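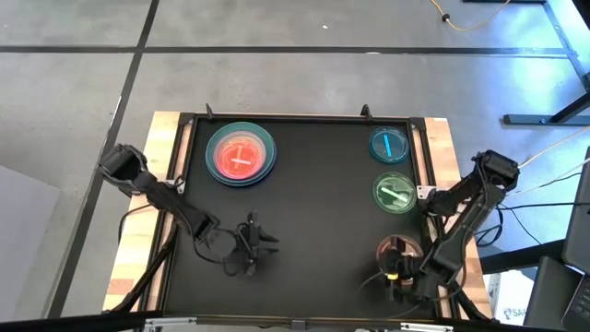 ## Colored dishes are back at Kindcombe, and the Saturday table is full again

Good news for everybody who kept asking me at the farmers market: the color table at Kindcombe is up and running again, and it has new dishes! I stopped in on Saturday a little after ten, planning to stay for one cup of coffee, and left at lunchtime with my parking expired and no regrets at all.

If you missed it the first time, the color table is the corner of the Kindcombe workshop where people play with petri dishes and little colored sticks. You pick a dish, you pick a stick, you see what the two do to each other. A green stick in a green dish goes quiet and almost melts into it. Put something white against red and it jumps right out at you. My favorite is still the big stack, with its teal-blue rim and that bright red-orange inside, which looks like a stove burner somebody left on. I could look at it all morning (I more or less did).

The smaller dishes are lovely too. There's a teal-blue one that had a bright cyan stick lying across it, and a pale green one with a light green stick, and then a coppery-brown one that I'd call amber and the woman next to me insisted was root beer. We didn't settle it.

Melaniia Mykhailiuk runs the table, and she's the one who pushed for the black work surface on top of the old wooden table. I wasn't sure about it when she told me back in August. I like that table! It's pale blond wood and you can still see the grain down both sides. But she was right, the colors look twice as strong on black. "On the wood everything went a bit beige," she told me. "People would pick up the green one and ask me if it was yellow."

There's a reddish mark on the wood down in the bottom left corner, by the way, and I asked if she was going to sand it out. She is not. She says it's a good landmark and she tells the kids to hang their coats "on the red corner side."

The new dishes came in through Deloser, the secondhand lab supply place out past the car wash, which had been sitting on 116 of them in mixed colors and sizes. Kindcombe took 58 and paid for them out of the spring raffle money. The other half went to the after-school program at Kusuma, so if your kid comes home talking about dishes, that's why. Melaniia drove over and picked them out herself and says it took most of an afternoon because she kept holding them up to the window. I completely understand.

The sticks are a different story. They had 55 at the start of the summer and I'm told a fair number went home in pockets. If you find a cyan or a light green one in the wash, there's a jar by the door at Kindcombe and you can drop it in without saying a word to anybody.

I got to try the matching game, where you have to find a stick that's as close as you can get to the color of its dish. It sounds easy. I did fine on the greens and then got completely stuck on the root beer (fine, amber) dish, and a boy who can't have been older than eight reached past me and did it in one go. He then asked if I needed help with the rest. I said yes.

After that a few of us tried nesting the dishes to see how the colors changed when you layered them. The reds get deeper and deeper, and the blues hardly budge until you have a few of them together, and then all of a sudden they do. Somebody wrote it all down on the back of a Grakport catalog, and Melaniia says she'll type it up and pin it to the board.

A few practical things. The table is open every Saturday from ten until two, and it's free, though there's a tin if you feel like it. Younger kids need a grown-up with them. Please don't bring food over to that side of the room, and that includes the little orange crackers, which caused some confusion last time. If you want to bring a group bigger than five or six, talk to Melaniia first so she can set out more dishes.

There's also going to be an evening session for adults, with the lights down low and a lamp under the dishes. The date isn't set yet, but there will be room for 50 people if they open up the back doors, and the sign-up sheet is on the counter next to the coffee. I put my name on the second line. The root beer lady is on the first.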